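9 Mar 2020
Flolus notebook, visual odometry, windscreen runs

Carrying on from the page where I declared the drift problem solved. Ruwan has since written "ha" beside it in pencil, so I'm starting a clean page.

Working set for today is the village streets. Adjoa picked them because the paving is fussy and the sun is worse.
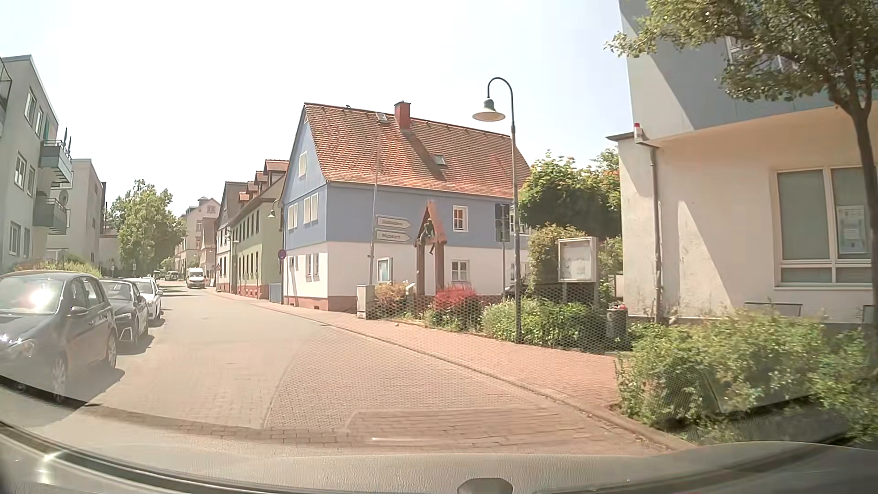
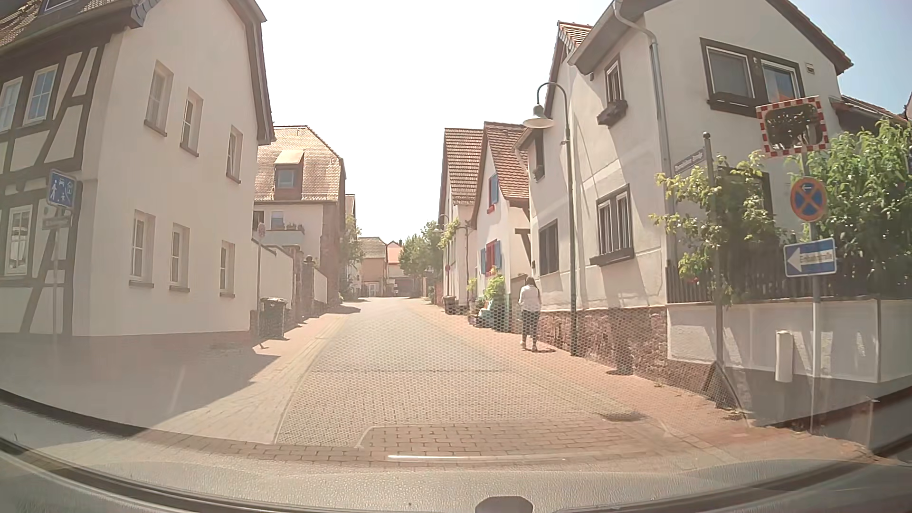
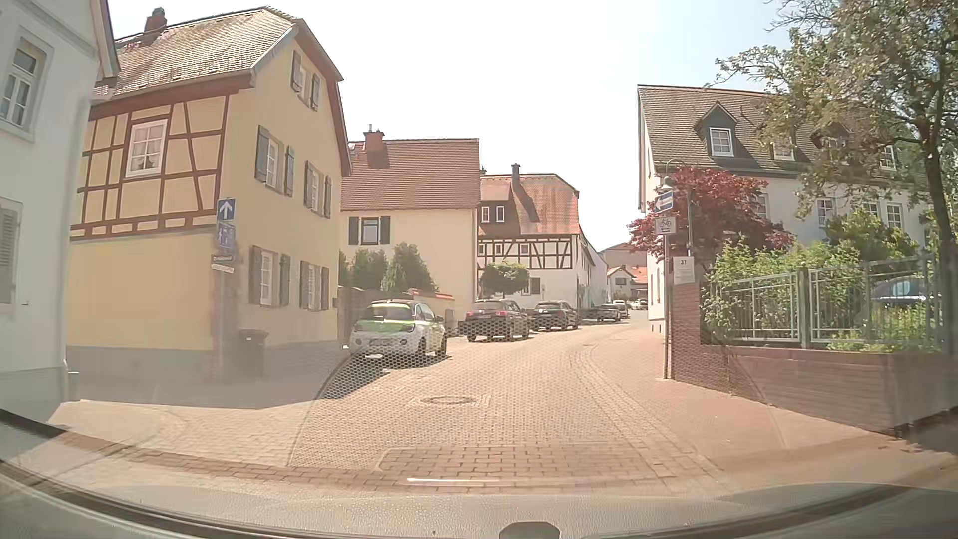

Dashboard along the bottom and a bit of windscreen reflection in all three.

The odometry still believes the car is going slower than it is, and I now have a decent idea who's telling it so. Any feature that sits on the glass has zero image motion, tracks beautifully and never gets dropped for poor quality. Meanwhile the honest corners on the paving get a few frames of life and then disappear under the bonnet. In the third picture there's a mesh of small dots lying over the lane and the lower parts of the parked cars, plus a short bright streak on the reddish pavers, and to a corner detector that mesh is Christmas. The dots are faint to me. They aren't faint after the contrast normalisation, which Elikem put in to help with shade and which I was very enthusiastic about at the time.

The old fix was a fixed mask, drawn by hand, covering the dashboard. It covers the dashboard. Reflections wander as the car turns relative to the sun, so a mask big enough to catch them also eats most of the near road, and the near road is what gives us scale.

New method (Dede's idea, my code, so blame splits accordingly):

1. Track as usual, no mask except the dashboard itself.
2. For each track, keep its image displacement over a sliding window of 25 frames.
3. Compare that with the displacement predicted by wheel speed and the current ground plane. If the car says it's moving and the track says it isn't, the track is suspect.
4. Suspects aren't deleted. They get down-weighted and they also vote into a coarse grid that decays with time. New features born in a busy grid cell start life with a low weight.
5. If wheel speed is under threshold, freeze the whole business. I forgot this step the first time and it condemned an entire street at a give-way line.

The weak spot is anything near the vanishing point, which hardly moves either. Far gables and the tops of trees look exactly like reflections to step 3. For now the test only applies where the predicted displacement is well above tracker noise, so the middle of the view gets a free pass. Dots that land up there get one too. Comfort wants a proper likelihood ratio instead of a threshold. She's right and I'm putting it off.

Ran it on two sequences on Pirnon. Suspect tracks flagged in the first: 2175. In the second: 1135. The second is mostly shaded and the turn is gentler, so the ordering makes sense, though I'd have said that whichever way round it came out. Scale drift visibly down on the first by eye against the wheel trajectory. On the second I can't separate it from the baseline and won't pretend to.

Checked a handful of flagged tracks by hand. Mostly glass. A couple were the back of a vehicle we were following at matching speed, and that is a fair cop: moving with us, no use as landmarks, down-weight them by all means. It does mean the flag isn't purely a reflection flag and I should stop calling it one in the commit messages.

Things that wasted the morning: wheel speed log was in km/h for one sequence and m/s for the other. Elikem says it's documented. It is documented, in the Tsikata folder, which we stopped using last June.

To do:
Sweep the decay time on the grid, currently a number I liked the look of.
Turn contrast normalisation off and rerun both, same seeds.
Ask Adjoa for a low-sun sequence with a sharp turn in it.
Comfort's likelihood ratio. Yes, all right.
Rub out Ruwan's "ha" if the rerun holds up.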